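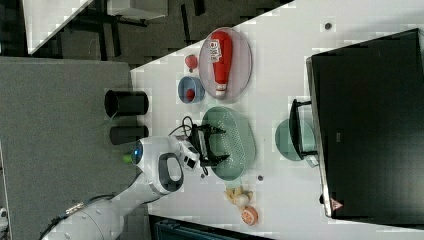 Rutilio Meléndez wrote under my last post that play food should all go in one big bin and be left alone, kids don't care where the ketchup lives, and anybody sorting plastic fruit has too much free time. Well, Rutilio, I had 90 minutes on Monday-type energy and a cup of iced coffee, and I sorted the plastic fruit!

I do get the one-bin idea. We did the one-bin idea for most of a year. The trouble in our house was that everything small slid down to the bottom, and everything my daughter wanted was small. So the whole bin got dumped on the floor to find a strawberry, and then she'd lose interest, and I'd be the one on my knees with a frying pan in each hand.

So everything came out onto the white table and I went through it. The colander first, the mint-green one, my favorite thing in the whole kitchen and I'm including the grown-up one. It's a long oval and it has a little handle-ish tab at the end, and it's big enough to be useful for storage. I never thought of it that way before. I kept trying to find a place to PUT the colander, and meanwhile the colander is a perfectly good basket. It holds fruit in real kitchens, why not in this one?

What I ended up with is sorting by meal instead of by kind. I know the tidy way is all fruits together, all pans together, all dishes together. I tried that back in May and it lasted until lunch. Kids don't cook that way. (Do any of us?) She wants a plate and a thing to squirt on the plate. She wants a bowl and something to go in the bowl. If those are in four separate labeled boxes you've basically built a filing cabinet.

The ketchup goes with the plate. I can't tell you how much calmer life is with the ketchup on the plate. That red bottle is the star of every dinner at our house, it goes on pancakes, it goes on soup, it went on my knee once and I was told to eat it. It used to roll under the couch. Now it lies on the plate, and the raised rim keeps it there, and when she pulls the plate off the shelf the bottle comes along for the ride.

Strawberries go in the blue bowl. They're tiny and they're the first to disappear, so they get a home of their own. One of them always ends up next to the bowl and not in it, and I've made my peace with that.

Then the pans -- and I'll admit the pans are where I lost some time. The black ones look great and they take up an awful lot of room. My first plan was hooks. I ordered a rail from Woklow, nine dollars, and the hooks were too thick for any toy handle ever made, so back it went. My second plan was nesting them with the smaller one inside, and that's fine for me but she can't get them apart without yelling for help. Plan three is just lining them up at the left end with the green slotted spatula, and that's what stuck. No system at all, really. They sit there. She grabs one and off she goes.

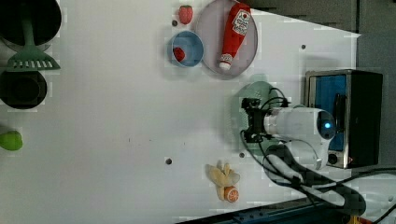 How do you clean play food that's been on the floor for a month? Warm water with a squirt of dish soap, a soft toothbrush for anything with grooves, then a towel and a night on the drying rack before it goes back in a closed box.

That last part matters more than I thought, by the way. The first time I washed ours I put everything straight back in the bin with the lid on, and a hollow pear from some old set smelled like a pond by the end of the week. It's gone now. We had a moment of silence, and then she asked if we could have pizza.

A couple of things I'd been meaning to say about bananas. The toy bunch is the most awkward shape you can own. It doesn't stack, it won't lie flat in a shallow tray, and all those fingers fanning out catch on whatever is next to them. Mine lives with the orange slice now, since they're both "snack" as far as my daughter is concerned, and snack is its own meal in this house. Snack may be THE meal in this house. They go in the colander together and the orange slice just tucks in beside the bunch.

I looked at a proper toy storage unit too, I'm only human. There's a Farnoder one I'd had open in a tab forever, with the little pull-out trays, and a Bollimier one with a countertop that flips up. Both very cute. Both over 70 dollars, and neither one has a tray deep enough for a colander! So for now it's two open shelves and the dishes themselves doing the holding. Plate holds ketchup, bowl holds strawberries, colander holds snack. I like that there's no extra box to buy and no lid to lose.

Things that didn't make the cut: anything cracked, a wooden egg with one half missing, and a stack of paper coupons from a pretend grocery set (why were we keeping those). I put the decent duplicates in a bag for my sister, who has a toddler about to hit the cooking phase. She's already asked me twice for the spatula and the answer is no, get your own spatula.

Oh, and a word on table height, which a few of you asked about after the craft corner post. Low is good, but I do my sorting at a grown-up table and I'd tell anybody to do the same. My back is not what it was. A plain white top is lovely for this, too, every single thing shows up on it, the yellow and the red and that funny lime-green vegetable that I have been calling a pepper and my daughter calls "the green." We're still in talks.

She came in when I was nearly finished and looked it all over very seriously. Then she picked up a pan, put a strawberry in it, and asked where the ketchup was. "On the plate," I said. And she went and got it! No dumping, no couch expedition. I don't expect it to last forever, and by the weekend there'll be a banana in somebody's shoe again, but putting it back takes a few minutes now and she can do a fair bit of it herself.

Next up is the dress-up drawer, which I've been avoiding. If you've found a way to store tutus that doesn't involve a second closet, please leave it in the comments. You too, Rutilio -- but I already know you're going to say a bin.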